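Small Parts Storage and Stock Control
Unit 2 notes
Instructor: Noreen Dolan

Reading for this unit: the Bikadbridge case, pages 1 to 6. Bring your copy, as we will mark it up in class.

Why small parts go missing

Most stock errors in a repair shop involve cheap items. A missing motor gets noticed the same day. A missing connector gets noticed when a customer is waiting. The Bikadbridge shop kept 599 part numbers on its list, and a shelf check found 107 of them with the wrong quantity. Nearly all were items costing less than a cup of coffee.

Fixed and open locations

In a fixed system each part has one place and stays there. New staff learn it quickly, but space is wasted when a part runs low. In an open system a part goes wherever there is room and the location is written down. It saves space and depends completely on the records. Bikadbridge used fixed places for fast movers and open places for everything else.

Reorder points

Reorder point = daily use x lead time in days + safety stock

Work through this one before class. A shop uses 5 fuses a day, the supplier takes 8 days, and the owner wants 10 in reserve. The reorder point is 50. Now try it with a supplier who takes 12 days.

Two-bin method

Split the stock of a part between a front bin and a back bin. Use the front one until it is empty, then place the order and start on the back one. The back bin has to cover use during the lead time. No daily count is needed. It works badly for parts that are used in large bursts.

Mixed bins

Fiorella Fontana's guest talk covered returns. Her main point was that returned parts should be kept apart from new stock until they are tested. Copy her checklist into your notes if you missed it.

Assignment

One page on how you would store connectors and boards in a shop with two technicians. Due 26th February.

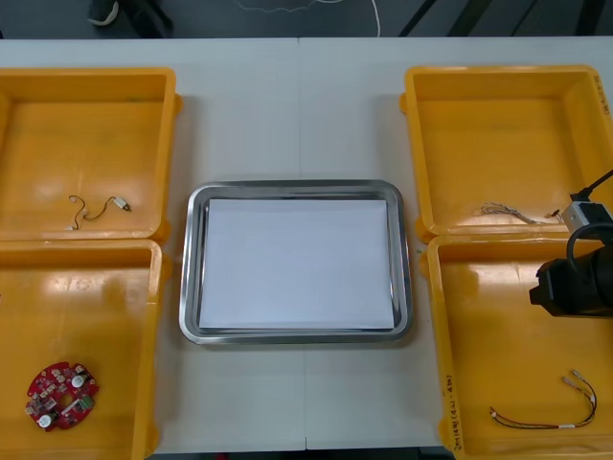

Fig. 1. Open-topped yellow bins, one with a short cable and one with a round circuit board.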